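Unit 5 handout: Entryway footwear storage and soft goods. Read before the bench session in Room 362. Bring the record sheet from Unit 4, a tape measure, and a soft pencil.

This unit covers the open two-shelf rack, the placement of slide sandals on it, and the handling of fabric items kept near the floor. Closed cabinets and wall-mounted units are covered in Unit 6 and are not discussed further in these notes. 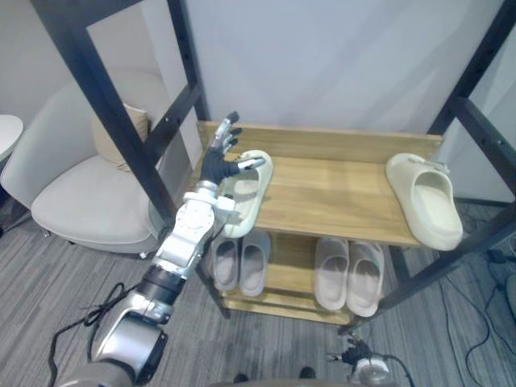 Department of Household Studies, Binville Extension Program
Instructor: Ah-rin Jin. Bench sessions: Ju-won Nam.

## 5.1 Terms

**Pair position.** The shelf width assigned to one pair, measured along the front edge. A position is assigned to a pair and kept, even while one or both shoes are in use.

**Seated.** A shoe is seated when its sole is in full contact with the shelf. A shoe lying on its side is unseated. It may be perfectly stable, but its footprint on the shelf is different and it is recorded separately.

**Split pair.** Two shoes of one pair with open shelf or another item between them.

**Back rail.** A raised strip along the rear of a shelf. It limits how far a shoe can be pushed back. It does not support weight and should not be used to lean shoes against for storage.

**Footbed.** The upper surface of the sole, where the foot rests. On a slide sandal the footbed stays largely exposed.

## 5.2 Reading a rack

Figure 1 is used for the first record sheet. The rack is pale wood with two shelves. The lower shelf is in order: the grayish-pink pair has the left half and the beige pair has the right half, footbeds up. The top shelf has the cream sandals, one at each end. The right one is seated with the toe toward the back. The left one is on its side.

The record for Figure 1 should therefore show one split pair and one unseated shoe, both on the top shelf. Enter them on separate lines. A common error on last term's sheets was to enter a single fault, "cream pair out of place," which loses the distinction between location and orientation. The two faults have different corrections and can occur independently.

Do not enter anything under "cause." Cause is filled in only when the household has been interviewed.

## 5.3 Correcting the top shelf

Work from the seated shoe. It is the reference and stays where it is unless its position has been assigned to another pair.

1. Check that the space beside the seated shoe is clear for one full shoe width.
2. Lift the unseated shoe by the strap. Avoid pinching the edge of the sole, where soft foams take a mark.
3. Rotate it in the air until the footbed faces up. Do not roll it over on the shelf.
4. Set the heel down near the front edge, then slide the shoe back until the toe lines up with the reference shoe.
5. Check left and right. Slides with a symmetrical strap are easily reversed; look at the curve of the inner edge.

Leave a finger's width between pairs. Within a pair the shoes may touch.

Toe direction is a matter of household preference, but it should be the same across a shelf. Toe to the back makes the heels easy to grasp. Toe to the front makes color and strap easier to identify, and is preferred where several people own the same model.

## 5.4 Choosing a shelf

| Condition | Shelf | Note |
|---|---|---|
| Used every day | Top | Shortest reach for a standing adult |
| Used by a small child | Lower | Keep the left half free if the door opens from the right |
| Thick or chunky sole | Top | Check clearance before using the lower shelf |
| Seasonal, out of use | Neither | Box and label; see Unit 7 |

Clearance on the lower shelf is taken from the shelf surface to the underside of the shelf above, at the front edge. The Hirel practice rack and the Yeo practice rack in the bench room do not have the same clearance. Measure the one at your station and write its name on the sheet.

Anything standing close to the rack also has to be considered. Uprights or diagonal braces in front of a shelf end reduce the usable opening even though the shelf itself is full width. Measure the opening from where a person would normally stand, and enter it next to the shelf width.

## 5.5 Fabric near the floor

Soft goods in an entryway include mats, throws, bags, and outerwear. They share the floor zone with shoes and pick up grit from it, so they are handled before the floor is swept and put back afterward.

Ribbed and corrugated textiles need a little more care than flat ones. The ridges hold fine debris, and they show how the item has been hanging: evenly spaced ridges indicate little tension, while ridges that bow into an arc indicate that the weight of the fabric is being carried at only a few points. Dark colors hide soil and show lint. Check them under side light.
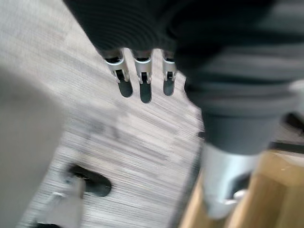
*Figure 2. Dark gray ribbed fabric above a light gray floor.*

Note the curve of the ridges across the upper part of the fabric and the softer folds toward the right. For the exercise, mark on your printout where you would place the second hand to take up the sag. Fiber content cannot be judged from a photograph; leave that box blank.

Handling sequence:

- Support the item at two points, set well apart.
- Raise it clear of the floor before moving sideways.
- Brush along the ridges. Brushing across them pushes grit into the base of the rib.
- Fold with the ridges parallel to the fold line where the size allows.
- Keep it off the top shelf of the rack. Fabric draped there covers the pair positions.

## 5.6 Bench exercise

Time allowed is 15 minutes per station. One person handles the items and one records, then exchange.

Station A: reset a two-shelf rack to the position plan on the card. Station B: record only, no handling. Station C: lift, brush, and fold one ribbed item from the Sultach crate, then return it to the crate with the label outward.

The exercise is marked out of 42. Half a mark is deducted for each missing unit of measurement. Stations that are not reset for the next group lose the reset marks for both partners.

Missed sessions can be made up with Ju-won Nam in December. Sheets go in the tray by the door of Room 362, stapled, with both names on the first page.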